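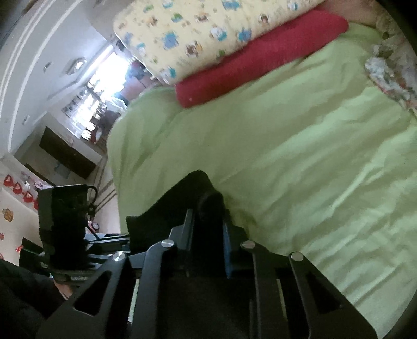 A small piece of black fabric, crumpled up.

Odd Socks, Old Sheets and the August Textile Drive

Well, summer has gone by in its usual hurry, and it's time to start going through your drawers and closets again. Our textile drive runs all through August this year, and we're hoping to do even better than last time, when the neighborhood brought in nearly 2,000 pounds of clothes, bedding and odds and ends. I still remember the line of cars down Bornenero Street on the last afternoon, and the very patient dog who sat on top of a bag of bath towels the entire time.

For those of you who moved in over the winter (welcome!), the drive began as a way to clear out the church hall after a rummage sale that left us with far more than we had started with. Somebody had the good sense to call a rag merchant, and off it all went in one truck. We have done it every year after that, and each year we learn a little more about what can and can't be used, which I'd like to pass along now, because I get the same questions every time and I do tend to ramble when I'm stopped in the grocery store.

The biggest surprise for most people is that things don't have to be wearable. A shirt with a torn sleeve is fine. So is a pillowcase worn so thin you can read through it, and so are socks that lost their partner years ago. Good clothing goes to the thrift store on Giltach Avenue, and the worn-out things are sorted by fiber and sold on for wiping cloths, padding and insulation. Cotton is the most wanted of all. My own mother cut up every flannel nightgown she ever owned for dust rags, and I can tell you from a childhood of Saturday chores that there's nothing better for a piano.

What we can't take is anything damp, moldy or soaked with oil or paint. One wet towel at the bottom of a bag can spoil everything on top of it by the time the truck comes, and we lost 14 bags that way last year, which was a real shame. Please wash and dry everything first, even the things you think are too far gone to bother with. We also can't accept carpet, foam cushions or bed pillows. Quilts and blankets are very welcome — the animal shelter gets first pick of those and always asks after them.

Raimo Koskela has kindly offered his garage for drop-off again. You'll find it behind the yellow house at the bottom of the hill, and the side door will be open from 9 in the morning until 5 in the afternoon. Please tie your bags tightly and put them on the pallets, not on the floor, as the garage gets a trickle of water along the back wall when it rains hard. Shoes should be tied or rubber-banded in pairs and kept in a bag of their own. If you can write "wear" or "rags" on a strip of masking tape, the sorters will love you for it.

If you can't get down to the garage, Joris Van Dijk will be making the rounds in his pickup. Call the office and leave your name and address, and please speak slowly, as our answering machine is getting on in years and so are those of us who listen to it. He has room for 6 stops in an evening, so do call early in the month if you have a lot to go.

We're also bringing back the mending table, which was such a pleasant success in the spring. It will be set up in the library's back room, with tea, needles, thread and a big tin of buttons. Come with a loose hem or a hole in a heel and somebody will show you how to put it right. I finally learned to darn there, at my age, and I've been wearing the same gray pair ever since with a good deal of pride (they are a bit lumpy, but they're warm). If you have wool yarn left over from a project, even short lengths, we could use it in any color at all.

One more thing before I let you go. Please check your pockets! Last year's finds included a house key, a set of earrings and a grocery list that I thought was very sensible. The earrings went home, but the key is still in the dish on the office counter.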